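Clinham pair teach a two-armed house robot its way around, one doorway at a time

2020-12-02

Doors are hard. Ask anyone who has tried to get a robot through one. A two-person team working out of the shared workshop in Clinham has spent the better part of the fall on exactly that problem, and this week they put the first results up for other members to see. It's a treat to look at!

Rafferty Mbeki and Toon Verstraete are building a two-armed helper they call Plamard. The real one is still a rolling base and a pile of parts on the bench, so for now Plamard lives in simulation, in a virtual house with bright walls, a lot of hexagonal tile and far more doors than any sensible architect would put in. Both arms, both grippers and the big rounded body shell are modeled, and the pair can drive the whole thing from a desk in the corner by the laser cutter.

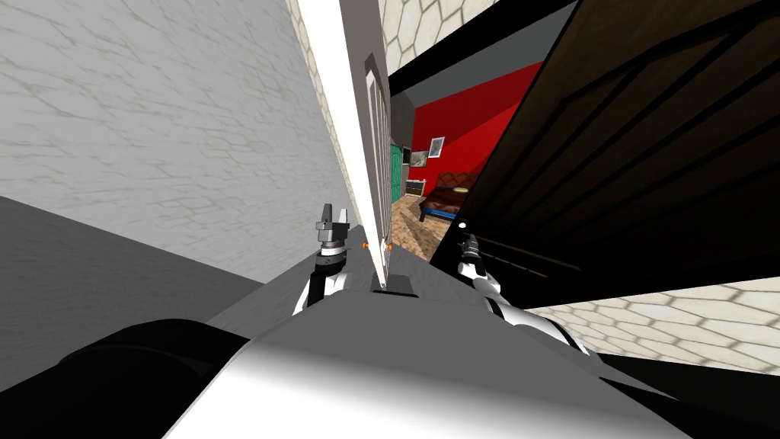 Plamard's two grippers near the doorway, with the red bedroom on the far side. Simulation: Mbeki/Verstraete

The gap between two doors turns out to be a great test. Plamard has to judge where its own shoulders end, keep both arms out of trouble and still see where it's headed. Mbeki, who writes most of the control code, says the first version had no idea how wide it was. "It drove like me in a rental van," he said. "Great confidence, no mirrors."

He and Verstraete have logged 498 practice runs so far. Early on, Plamard made it through a doorway cleanly in 20 out of every batch of 47, and the two of them were thrilled with that. They've since rewritten the part that decides how to hold the arms while the base is moving (they call it Brillex, after a brand of floor polish Verstraete's grandmother swore by), and the runs look a lot smoother now. Final numbers will wait until the new batch is finished, later in December.

The house itself is called Serrano, and Verstraete put it together. He comes from cabinetmaking and you can tell. There are wood-framed skylights, paneled doors, pictures on the walls, and even a lattice gate with an arched top in the next room over. He says he kept adding things because a bare house taught the robot nothing. Every new piece of furniture broke something, and he'd go home happy.

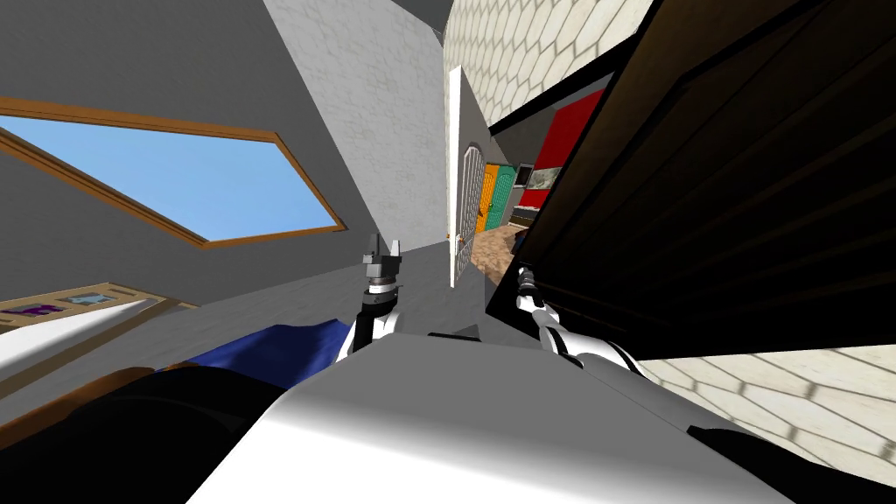

Inside Serrano: an open white door, the lattice gate behind it, and a dark wooden panel looming over the right arm.

Large flat surfaces close to the robot are the other big headache. A panel right up against the body can hide a hand completely, and the software then has to work from what it knows about the joints. Mbeki spent most of two weeks on this part and will gladly explain it to you at the coffee machine, with gestures. The short version is that Plamard now keeps a running guess of where each hand is, checks it against the picture whenever it gets the chance, and slows down when the two don't agree.

Tilted views are part of the plan too. The real base will have to roll over thresholds and rugs, and the team wants software that won't panic when the horizon goes sideways. Verstraete says he had to stop watching those runs right after lunch.

Then there are the close-up views from down by the grippers, and these may be the most fun of all. You get a real feel for how little room a hand has to work with near a corner.

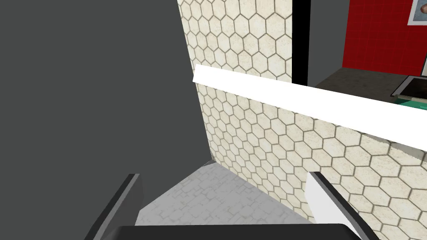
Open fingers and hexagonal tile, seen from just behind the gripper.

Work on the physical arms is moving along as well. The finger parts are being printed at the workshop, and the pair have already gone through 40 of them trying out different shapes and pads. The base frame is welded and sitting under the stairs with a sheet over it. Next come the shoulder mounts, which need a bigger lathe than the workshop has, so a member across town is turning them at home in the evenings.

If all goes well, Plamard will roll up to its first real door in the new year. It'll be the one to the workshop's storage room, which sticks in wet weather and has a loose handle. Mbeki wanted to start with something easier. Verstraete won the coin toss.

The two are happy to show the simulation to anyone who drops by, and they'd love to hear from members who know motor controllers or have spare aluminum plate. Leave a note in the Plamard box by the front desk.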